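FOR IMMEDIATE RELEASE

Amparo Zapata Files to Run for State House, Starts With a Walk Across the District

TRULTVILLE — Well, I did it. I turned in my paperwork at the county building on Wednesday, a little before they locked the doors, and I am now a candidate for the state House of Representatives. My name is Amparo Zapata. A lot of you know me from the school bus garage, where I did the route scheduling for years, or from the Trultville town council, where I've been the one asking why the agenda got posted so late.

I'm writing this release myself (my campaign manager, Wálter Muñoz, wanted to write it, and he may still be mad at me) and I'd like to tell you what I'm running on in the same words I'd use if you caught me in the parking lot after Mass.

First thing is the Correa bridge. If you live on the east side you already know. It has been down to one lane since the inspection, and every spring somebody from the capital comes out, takes a look, shakes hands and goes home. The money for the repair was in the House transportation bill and then it came out again in conference, and our current representative voted for the final bill anyway. I read the whole thing. It took me two evenings. I would have voted no, and I would have said why on the floor, and then I'd have gone looking for people from the other party who have bridges of their own to worry about, and believe me, they've got them!

I mean that last part. I've been a registered member of one party my whole adult life and I was elected to the council with votes from both. On the council I worked with people who had the other fellow's sign in their yard, and we still got the water main on Jenard Street replaced before the ground froze. You sit next to a person for enough budget meetings and you learn what they'll move on.

Second thing is committee hearings. Right now, if you want to testify on a bill, you have to be in the room, in person, and the hearing can be moved with a day's notice. The drive from Trultville is 190 miles each way. I've made it for a hearing that was canceled while I was looking for a place to park. A farmer from Hidum made it the same morning and he'd paid a neighbor to do his milking. My first bill will let people testify by phone or video from their own county building, and it will require real notice when a hearing time changes. It isn't glamorous. I'd like to get it through in my first session.

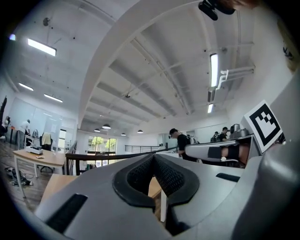
Open-plan workspace with a high white ceiling.

Third is the clinic in Hidum. The state pays part of the cost of keeping it open and that payment runs out next summer unless the House renews it. I have heard people at the capital call it a small line in the budget, and I suppose it is if you don't need it. My sister had her blood pressure caught there. I want the renewal made for longer than a year at a time so the nurses who work there can sign a lease or buy a car without holding their breath.

I should say something about how I'm paying for this. The campaign will not take checks from companies that have business in front of the House, and no single donor can give me more than $200, even though the law lets them give a lot more. Wálter says this is a terrible way to raise money. He is probably right, and he has been very nice about it since. We'll put our donor list up on our website every month, before the state asks for it, starting in July.

As for Wálter, he grew up on the Jenard side of the river and he ran both of my council races. Here's what he'd like on the record:

"Amparo had some 200 signatures before I'd finished printing the second batch of petition sheets. People kept calling her over to their porches. She is the hardest candidate to keep on a schedule I have ever worked for, and the easiest one to introduce to people."

I'll take that. He's not wrong about the schedule, which is pretty funny given what I used to do for a living.

The walk starts Saturday at 9 a.m. at the Trultville end of the bridge. I'm going to cross it on foot and keep on going through the east side to Jenard, knocking on doors, and the next weekend I'll pick up where I left off and head out toward Hidum. Come along for a block or for the whole morning. Kids are fine, dogs are fine if they like other dogs. If it's raining we're going anyway, so bring a jacket. Afterward there'll be coffee and my cousin's empanadas at the park shelter, and I'll stay until the questions run out.

Reporters are welcome to walk with us. I'd ask that you not block the one lane on the bridge while you're getting your pictures, because the people driving it have had enough.

I've also asked our current representative to debate me, once in Trultville and once in Hidum, on any evening that suits. I sent the letter the same day I filed. I haven't heard back yet, and I'm willing to be patient for a while.

Media contact: Wálter Muñoz, campaign manager, Zapata for House, Trultville. Calls are best before noon. If you get the machine, leave your deadline along with your name and one of us will call you back.

###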